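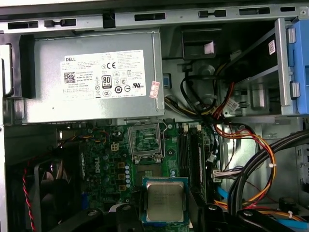 The Dell power supply, label side out.

Gastura Zallau portable monitor, reviewed

I bought the Zallau because my desk has room for one real monitor and a coffee mug, and I wasn't giving up the mug. Gastura sells it as a second screen "for people on the move." I move between the kitchen and the spare room, so I qualify.

It cost $250 in April and came with 2 cables, both too short. The stand is a folding cover that takes 12 tries to learn and then holds two angles: slightly wrong and flat on its back. Setup was painless. One cable, one blink, and my laptop decided the new screen was above the old one, where it stayed until I dug through the settings.

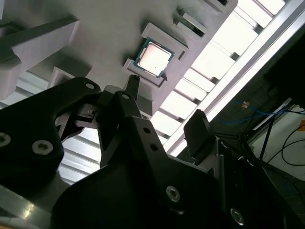 The picture is better than I wanted it to be, given how ready I was to complain. Text is sharp and colors are fine for anything short of wedding photos. Brightness is another story. Near a window it makes a pretty good mirror. The speakers sound like a radio in somebody else's car.

The buttons are on the back, unlabeled, and identical. One is power. I find it by turning the thing off when I meant to turn it down.

I also tried the Grosivport, which is cheaper and has a proper kickstand, but it's thick as a cutting board and the menu kept going back to German. It went back too.

So I'm keeping the Zallau. Buy a longer cable on the same order and close the blinds.

Pros: sharp, light, one-cable hookup
Cons: stand, buttons, speakers, daylight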